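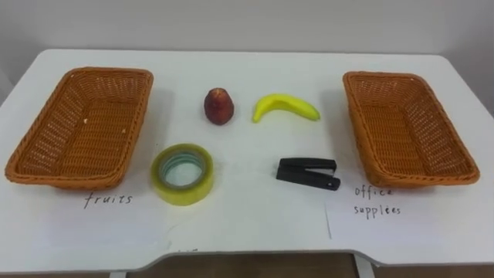 Wullano Bus Timetables

A data set of printed bus timetables from the Wullano district, typed out by hand into CSV files. It covers 131 timetables and 38 routes, several of which existed mainly on paper.

Last updated: 2022-04-24

What you get

timetables.csv has one row per printed timetable, with the operator, the route number, the season and the condition of the paper.
stops.csv has one row per stop, 900 of them, with the name as printed and the name as people in Wullano would say it.
departures.csv is the big one. One row per departure per stop, including the departures marked with a dagger, a star, or the small drawing of a school bell that Enholm Coaches favored until the printer complained.
notes.csv holds the footnotes, which are the best writing in the collection.

All files are UTF-8 with commas as separators and a header row. If your spreadsheet turns route 3-4 into the third of the fourth month, that is between you and your spreadsheet. Import the column as text.

Where it came from

The bulk of the timetables were published by two operators, Enholm Coaches and Srour Lines, who ran buses along the same valley for years and never once agreed on how to spell Mill Lane. A few sheets are from the depot noticeboard and still have pin holes in the scans. Where a pin went straight through a departure time, the cell is blank and the hole column says y.

Each sheet was typed twice, on separate days, and the two versions compared with a script called jarkix. It prints the lines that differ and leaves you to work out which version of yourself was paying attention.

Known problems

Srour Lines printed midnight as 24.00, 0.00 and, on one sheet, "late". These are kept as printed in time_raw. The time column uses 00:00 for all of them.

Seasons are a mess. "Winter" starts in November on the Enholm sheets. On the Srour sheets it starts when the previous stack ran out.

Route 12 is two routes. One goes to the quarry and the other goes to the hospital, and you were expected to know. They are split here into 12a and 12b, names that never appeared on any bus.

Fares are left out. They were printed in a type size that the scanner took for dirt.

Some stops have been renamed after shops that have since closed. The stop_local column follows whatever people still call the place – usually the shop before that one.

Times and time zones

Everything is local clock time. There is no correction for the change of clocks, and the Sunday-service code (S, or SU, or a plain cross) has been folded into a single value, SUN. The original mark is in code_raw.

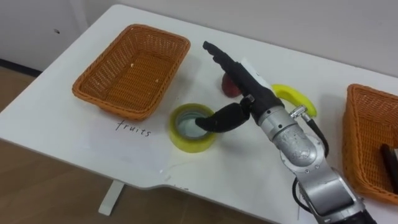
Can I use departures.csv to work out how long a trip took?

Only on routes where every stop has a printed time. Many sheets give times for the larger stops and leave dots for the rest, and those dots are stored as empty cells. Filter on full_times = y in timetables.csv before you subtract anything.

Things this data is fine for

Looking at how service thinned out in the evenings. Comparing stop names over time. Settling arguments over whether there was ever a bus back from the quarry after six. (There was, on one sheet, with a dagger. See notes.csv, row 30.)

Things it is not fine for

Catching a bus. Nor does it say whether any of them ran on time, a subject on which the printed record keeps a tactful silence.

Corrections

Open an issue with the sheet number and the row, and attach a scan if you have the same timetable in better shape. Spelling corrections to stop_raw will be closed without mercy – the misprints are original. Corrections to stop_local are welcome, but please say which end of the valley you are from.

License

CC BY 4.0 for the typed data and the notes on it. The scans are not included in this repository.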